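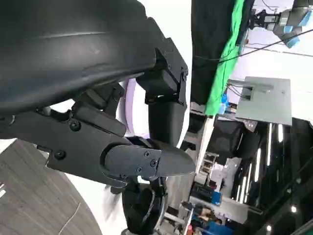
Anhang 1: Mattschwarz mit dunklen Schrauben

Thema: Mattschwarz in Küche und Bad, bereut ihr es?

kachelkater
10.11.2024
Hallo zusammen, wir renovieren gerade Küche und Gästebad und ich hab mich in Mattschwarz verguckt. Armaturen, Griffe, Handtuchhalter, Duschstange, am liebsten alles. Meine Frau ist dagegen und meint, in drei Jahren kann das keiner mehr sehen. Konkret geht es um die Küchenarmatur von Ploria für 208 Euro und die Stangengriffe von Arnness, davon bräuchten wir 11 Stück. Wir haben hier ziemlich hartes Wasser. Wer hat sowas schon länger in Benutzung und kann mal berichten, wie das nach ein paar Jahren aussieht?

fugenfee
Wir haben seit vier Jahren einen mattschwarzen Hahn am Waschbecken und ich würde es nicht nochmal machen. Optisch top, wirklich, jeder Besuch findet ihn toll. Aber jeder Tropfen gibt einen weißen Rand, und zwar sofort. Bei Chrom wischst du einmal drüber und gut. Bei Schwarz wischst du drüber und hast danach Schlieren. Ich hab mittlerweile ein eigenes Tuch neben dem Becken liegen, nur für diesen blöden Hahn.

Nordlicht_Heimwerker
Kann ich so nicht bestätigen. Es kommt doch total drauf an, was für eine Beschichtung das ist! Billig lackiert ist nach einem Jahr hin, pulverbeschichtet hält bei uns seit Ewigkeiten. PVD soll noch härter sein, kostet aber auch ordentlich. Frag beim Händler nach, was genau drauf ist, und wenn der es nicht weiß, kauf woanders. Ich war damals bei Awwad, die hatten wenigstens ein Datenblatt zum Mitnehmen.

kachelkater
Auf der Seite von Ploria steht nur "hochwertige matte Oberfläche". Super. Ich schreib denen mal.

fugenfee
@Nordlicht_Heimwerker: Gegen Kalk hilft dir die tollste Beschichtung nix. Das ist einfach weiß auf schwarz. Wo wohnst du denn, habt ihr weiches Wasser?

Nordlicht_Heimwerker
Ja gut, weich haben wir es hier oben schon, das geb ich zu.

schraubenzaehler
Mal was anderes zu den Griffen: Achtet auf die Schrauben! Bei unseren Badregalen waren die Halter schön mattschwarz und dann lagen blanke Schrauben dabei. Das sieht aus wie gewollt und nicht gekonnt. Ich hab dann schwarz verzinkte nachbestellt, die passen vom Farbton nicht hundertprozentig, aber aus einem Meter Abstand merkt man nichts. Bitte nicht mit Edding anmalen, hab ich zuerst probiert, glänzt lila.

mops_und_mörtel
Lila Edding, ich kann nicht mehr :D Same here, bei mir waren es die Türscharniere.

Zum Thema: Ich hab die ganze Küche mit schwarzen Griffen, dunkelgraue Fronten dazu, und ich liebe es immer noch. Fingerabdrücke sieht man eher auf den Fronten als auf den Griffen. Was man halt sieht, ist Mehl. Und Staub! Auf den waagerechten Stangen liegt nach zwei Tagen eine Schicht, die wär bei Edelstahl auch da, nur sieht man sie da nicht.

kachelkater
Staub auf den Griffen wäre mir egal. Mir geht es mehr um die Kanten, dass da irgendwann das Metall durchkommt. Ringe, Schlüssel in der Hand usw.

mops_und_mörtel
An der Besteckschublade ist bei mir eine Stelle, so groß wie ein Reiskorn. Der Rest ist einwandfrei, fünf Jahre jetzt.

altbau_in_der_krise
Ich bin da bei deiner Frau, sorry. Das ist das Terrakotta von heute. Meine Eltern haben Anfang der Neunziger fast 1000 Mark für goldene Badarmaturen ausgegeben und die waren auch total überzeugt. Nimm Edelstahl gebürstet, das ist langweilig, aber es passt zu allem.

Nordlicht_Heimwerker
Mit dem Argument darf man gar nichts mehr kaufen. Gebürsteter Edelstahl ist für mich Großküche. Wenn es ihm gefällt, soll er es doch machen, Griffe sind in einer Stunde getauscht.

altbau_in_der_krise
Griffe ja, wenn der Lochabstand passt. Die Duschstange mit frisch gebohrten Fliesen eher nicht.

fugenfee
Zum Putzen noch: auf keinen Fall Scheuermilch und keine Essigessenz, davon wird es fleckig. Ich nehme den milden Reiniger von Sustutell, kurz drauf, abspülen, trocken reiben. Einmal hab ich das Zeug 45 Minuten vergessen und seitdem hat der Auslauf einen grauen Schatten. Selber schuld.

kachelkater
Danke euch allen! Zwischenstand nach Familienrat: Griffe werden schwarz, im Gästebad bleibt die Armatur Chrom. Über den Küchenhahn wird noch verhandelt. Ploria hat noch nicht geantwortet. Weiß jemand, ob Arnness die Schrauben gleich in Schwarz mitliefert?

schraubenzaehler
Bei meinen waren welche dabei, aber zu kurz für 19er Fronten. Miss vorher nach.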